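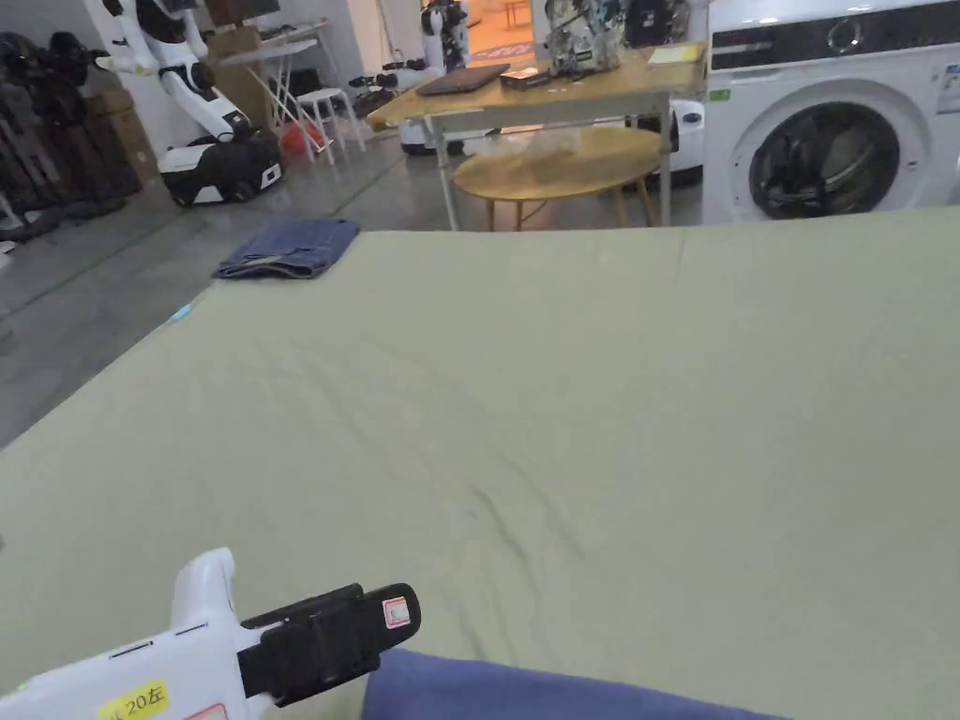 Fig. 4. Green sheet spread flat, a few creases remaining.

Support > Garment Care > Nallier Steam Press 118 > Owner's Guide > Section 4: Setting Up and First Use

4. Setting up and first use

You have unpacked the press, found the water tank inside the box it was packed in, and thrown away the bag that turned out to hold the feet. Go and get the bag. The press needs all four feet before it goes anywhere near a table.

4.1 Choosing a spot

1. Pick a table that is level, sturdy and at about the height of your hip. A card table is neither sturdy nor, for long, a table.
2. Leave a hand's width of clear space behind the press so the lid can open all the way.
3. Plug the press straight into a grounded wall outlet. Do not use an extension cord, however fond of it you are.

CAUTION: The lid is spring-loaded. Keep the carry lock closed until the press is sitting where you want it. The spring has no interest in what your chin is doing.

4.2 Fitting the feet

1. Close the carry lock and lay the press on its back on a folded towel.
2. Push one foot into each corner hole until it clicks. Two of the feet are taller than the others. Those go at the rear.
3. Stand the press upright. If it leans toward you like someone with a secret, the tall feet are at the front. Return to step 1.

4.3 Filling the tank

1. Slide the tank out to the right and open the blue cap.
2. Fill to the MAX line. Use tap water unless your kettle looks like the inside of a cave, in which case mix it half and half with distilled.
3. Close the cap and slide the tank back until it stops.

Do not add perfume, starch, fabric softener or vinegar. The Morrison cartridge (part no. 737, sold separately) is the only scent product the press will put up with, and it goes in the side slot, never in the tank.

4.4 First heating

1. Open a window. New plates give off a smell during their first heating. It goes away in ten minutes or so and is remembered much longer.
2. Switch on at the left side and turn the dial to LINEN.
3. Wait for the green light. The amber light means the press is still thinking.
4. Press the steam button five times with the lid open and your hands well clear. The first few bursts may spit.
5. Close the lid on a clean white rag for ten seconds. If the rag comes out marked, do it again with a fresh part of the rag.

WARNING: The lower plate stays hot for up to 40 minutes after switching off. It looks exactly the same hot as cold. Do not check with a finger.

4.5 Pressing large flat items

Sheets and tablecloths are wider than the plate, and no amount of optimism will change this.

1. Read the care label and set the dial to match. For mixed fabrics, use the lower setting.
2. Fold the sheet in half lengthwise, then in half again, smoothing it out by hand at each fold.
3. Lay one end on the plate, lower the lid and hold for five seconds.
4. Lift the lid, pull the sheet toward you by slightly less than the depth of the plate, and repeat until you run out of sheet.
5. Unfold once, refold with the inner layers facing out, and go again.

Note: Pull the fabric only with the lid fully raised. Pulling with it half down makes a crease of remarkable staying power.

4.6 If nothing happens

- No lights: check the outlet, then the switch, then the carry lock. The press will not heat with the lock closed.
- Lights but no steam: the tank is empty or not pushed in all the way.
- Beeping: the lid has been down too long. Lift it. The beeping is meant to be annoying.
- Code 1236 on the display: the plate sensor needs service. Contact Timley Repairs and quote the code.

Spare feet are listed in Section 9, under Spare Feet.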